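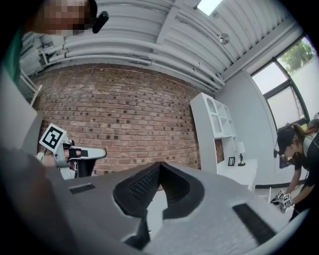 4. Rostering disputes and the limits of consultation

4.1 The Skincombe walkout

The dispute at Skincombe began, as hospital disputes often do, with a spreadsheet. Management at the district hospital proposed to replace the three-week ward roster with a system in which shifts were released eight days ahead and could be altered up to the evening before. The consultation paper called this "responsive staffing". The porters and ward assistants, whose lives were to do the responding, called it several other things, most of which our transcribers rendered as [inaudible].

Of the 821 support staff entitled to vote, 745 returned a ballot paper, a turnout that would embarrass most parliaments. The walkout that followed lasted four days. Emergency cover was kept in place under a written agreement between the two sides, and it is worth recording that this agreement was reached in a single afternoon, while the wording of the roster policy had by then occupied fourteen months.

We are wary of treating the strike as a failure of communication, the explanation preferred in both of the hospital's internal reviews. Staff at Skincombe had been communicated with at length. They had received newsletters, attended briefings and been invited to place coloured stickers on a wall chart. What they had lacked was any means of changing the proposal, and the stickers were taken down before the second round of talks.

4.2 Comparison with Dumcombe and Skunovdale

Dumcombe introduced much the same roster in the same year without a stoppage. The usual reading is that relations there were better. Our interviews give only modest support to this view. Dumcombe staff were no fonder of their managers, but they had an older local agreement under which any change to notice periods had to be trialled on one ward first. The trial went badly, the notice period went back up to three weeks, and the new roster was then adopted under its original name with almost none of its original contents. Both sides described this to us as a success.

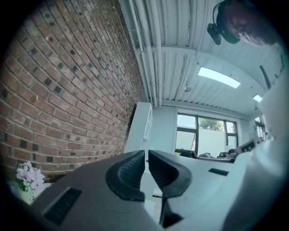
Figure 3. Hand-held gripper, with ribbed finger pads and side vent.

Skunovdale is the harder case. Its roster was run through Kiani, a booking system bought by the regional board, and complaints about shifts were therefore logged as software faults. We obtained 3,509 such tickets. After removing duplicates, password requests and one long correspondence about the canteen, we coded the remainder by hand. In 206 of them the member of staff stated plainly that the system was working as designed and that the design was the problem. These were closed with the note "no fault found".

The effect was to keep the grievance out of the joint negotiating meetings until December, when a union representative brought a printed stack of tickets and asked for them to be minuted one by one. Talks on notice periods opened the following week. We make no claim that the stack caused the talks, although two of the managers present raised its thickness without being asked.

4.3 What counts as settlement

All three disputes are recorded in the board's returns as resolved. At Skincombe the return-to-work terms suspended the roster "pending further discussion", and at the close of our fieldwork the discussion was still pending. The old roster continued in use on every ward. Suspension of this kind leaves no trace in the figures on which earlier studies rely, and we return to the problem it poses for our coding scheme in Section 5.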